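Bike Travel Workshop Tips: Packing and Reassembly

Remove both pedals before boxing the bike. The left pedal has a reverse thread -- turn it clockwise to loosen. Grease the threads before refitting.

Mark the seatpost height with tape. On the Kelemen touring frame, tighten the stem bolts evenly, 2 turns at a time, to the torque printed on the stem. 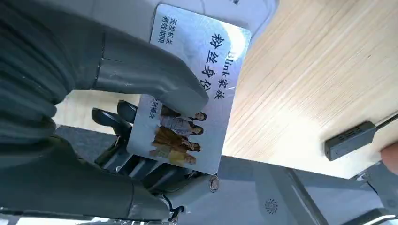 Card with a "Blink" line beside its heading.

Let some air out of the tires and fit a spacer in the fork. The Grallham to Curnton route is 196 km, mostly gravel, so pack 2 spare tubes and 4 chain links.

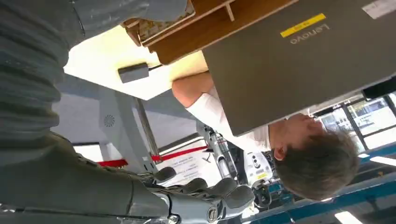 Should the chain be oiled before the bike is boxed?
Wipe it clean and leave it dry, then oil it after reassembly.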